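Skakham Shared Workshop – Humanoid Build, Session 4 Notes
Handout, typed up by Bushra Dhanial from the whiteboard. Corrections to Eilif.

Topics: holding things, cable slack, standing pose before power off. Bring your log sheets from session 3, we still need the elbow numbers.

1. Grip force, with arm out

Recap from last time. Finger force is set per hand, not per finger. Start low, go up in small steps, write down every step. Do not copy the value from somebody elses hand, the tendons are all tensioned differently.

Slip test order: empty hand, foam block, cardboard tube, then a drink bottle with the cap on tight. Hold for 12 seconds each. If the thing slides, stop, up one step, start the hold over.
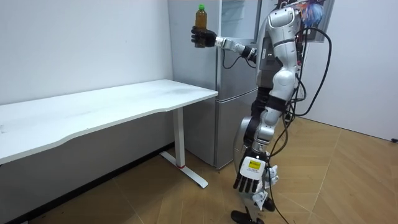 Arm out is the hard case for the shoulder. Zeeshan worked the torque on the board: same load, longer reach, more torque, and the arm's own weight counts too. People forget the arm. Grab around the middle of the bottle like in the tea hold, cap and shoulder of the bottle clear above the fingers, so you can see the liquid line tilt if the wrist starts to sag. Too high up and the bottom swings. Log the shoulder current at the start and end of the hold. If it climbs more than 200 mA over the hold, rest the joint before the next try.

Things people wrote in the log that are not useful: "fine", "bit wobbly", "ok after 2nd go". Write which joint and what you set.

2. Cables

Most of our faults so far were cables, not code. Daniyal's list from the Sovell board (the old motor board, not the new one):
– connector half seated at the shoulder
– ground wire pulled when the waist turned
– encoder cable pinched at the knee
– label fell off, plugged back into wrong port

Rule: move every joint by hand through its full range, power off, before you tie anything down. Leave slack at the joint and tie on the solid parts either side of it. Ties go on snug, not tight.

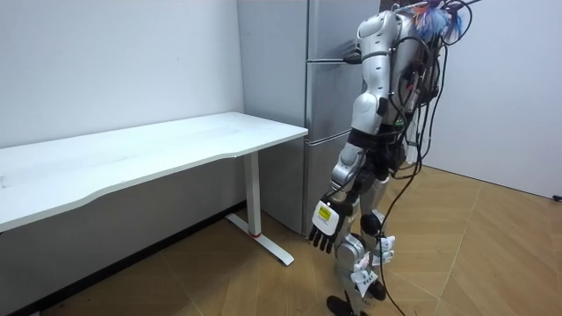 Strain relief is homework for both groups. Read the Rizvi sheet first, the two pages on bend radius. Then sketch a route from shoulder to floor for your own build and mark each place the cable crosses a moving part. On the silver one the black cables come off the back, loop down past the legs and trail on the floor by the front foot, so mark the floor as a crossing too. A foot counts as a moving part! Keep the route behind the heel if you can. Sohail wants the sketches on paper, 4 crossings or fewer if you can manage it.

Labels: both ends of every cable, same code. Tag first, plug second.

3. Parking pose

Before power off, always the same order.
Arms down at the sides, slow.
Fingers relaxed, pointing to the floor.
Both feet flat.
Wait for the Virker screen to show all joints idle.
Second person ready at the torso.
Then power off.

Never cut power with an arm raised unless it is the emergency stop. The arm drops and the elbow takes the hit.

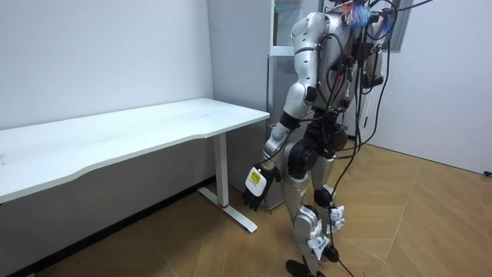
After power off wait 8 minutes before touching the hip motors, they stay hot longer than the rest. Then check the hands for lose screws, and write the pose file name in the log. If you changed the pose file, save it under a new name and tell Daniyal.

For next session
– finish slip test, both hands
– cable sketch
– read ahead: balance, first half only
– Eilif needs the spare hex keys back in the drawer by the end of March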